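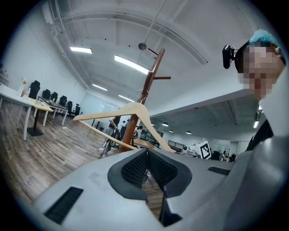

OK, so, the part of every record release that I always got wrong: the running order. I play bass in Plilolent, we've made two albums, and for the first one I treated sequencing as the thing you do on the drive to the mastering place. My way of thinking about it now is a wooden coat rack, the kind with one tall pole and short pegs coming off the upper part at different angles. The pole is whatever the record is about, sound-wise. For us that's the tremolo guitar and Ebise Bogale's floor tom. Each song is a coat, and if you put all the heavy ones on one side you know what happens. (Pause here, let them picture it.)

Play clip one. First thirty seconds of the debut, then skip to the end of side one. Ask the room what they noticed. Somebody will say it all sounds like one song, and they'll be right! Four tunes in a row in E minor, all nearly the same speed. We loved every one of them separately. We'd been playing them live in that order for a year, and live it was great, because Liya Gebremichael talks between songs and breaks strings and generally keeps things moving. On the record there's just a little gap and then, hello, E minor again.

That album sold 2,252 copies, mostly off the merch table, so I'm not going to stand up here and say the sequence killed it. But I read the reviews (all of them, sorry, I'm that guy) and three different writers said they drifted off before side two. Side two has "Groltero" on it, the best thing we'd ever written, and we'd buried it next to last.

Second album. We recorded in July with Martim Godinho in a room with no air conditioning, and you can hear a bit of that in the vocals. Martim made us write each title on an index card with the key, the tempo and the first and last sound. Just that. The first and last sound turned out to be the useful one. A song that ends on a long organ chord wants something dry after it, a snare or a voice on its own. A song that stops dead can be followed by almost anything.

Show the cards if I remembered to bring them. Pass them down the row and please can I have them back.

Play clip two: end of "Takács" into the start of "Inon." Don't talk over it, Berhanu! You always talk over it.

Then the argument story. Liya wanted "Inon" first, and I wanted it to close side one. We made both versions and each of us lived with the other person's for a week. I came back and said fine, you win, and she came back and said fine, YOU win, so we were exactly where we'd started, only more polite. Pui-shan Sin, who mastered it, listened to the two and picked Liya's. She also moved one instrumental from side two to side one so the loud stuff wasn't crammed up against the label, where vinyl gets a little fuzzy. Say something about inner grooves if there are vinyl people in. If they look blank, move on.

That one's at 2,808 copies now. Could be the songs, could be the cover. I still think the order helped.

Things to try at home, quick: make your list, then listen only to the last ten seconds and first ten seconds of each pair. Do it in the car. Do it with someone who hasn't heard the songs before and watch when they pick up their phone.

Questions. If it's quiet, ask who still listens to albums start to finish, and get the hand-raisers to name one. Last clip is "Groltero," the live version, all the way through, while people get their stuff together.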